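Waste points trial, Vakonell offices: progress report for April
Prepared by Dulce Ochoa for Trilok Tyagi

Summary
The grant paid for 200 adhesive hooks and 694 bags. The idea, as Tireck sold it to us, is that a bag hung on the wall beside each desk area gets used more than a bin on the floor. I said in my last report that I wasn't convinced. I'm still not.

Where we are now
Of the 200 hooks, 199 are up. Santeri Saarela has the last one in his drawer. The hooks went on quickly and the walls are unmarked so far, though we won't know about the paint until they come off. We kept the small bins for the time being, so most points have both.
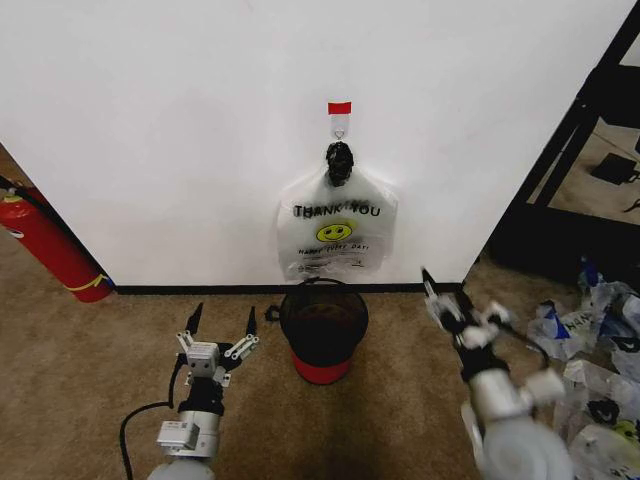 Bags
Tireck's leaflet says the handles should be gathered and looped over the hook. It makes a tight knot, and a tight knot is slow to undo when the bag needs changing. Tiruwork Negash has asked twice for a simpler fixing and has had no reply. I would also have preferred plain bags, but these were the cheapest.

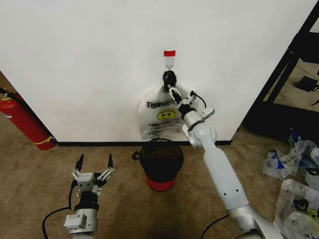 Handles knotted at the hook, with the red tape above.

Weight
The supplier calls the hooks "heavy duty" and gives no figure. Paper and wrappers are one thing. I want to see what happens with bulkier items before anyone agrees to a second floor of this.

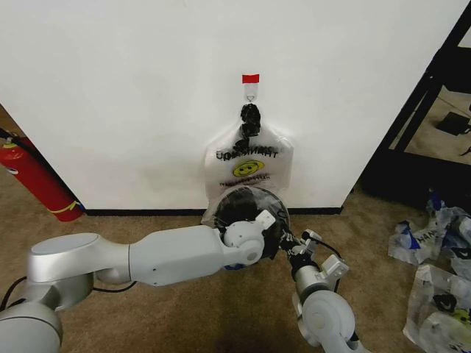 Bag on its hook, with a round dark object at the bottom.

Next steps
Tonantzin Cárdenas will collect staff comments in May. I don't recommend ordering more bags until we have read them.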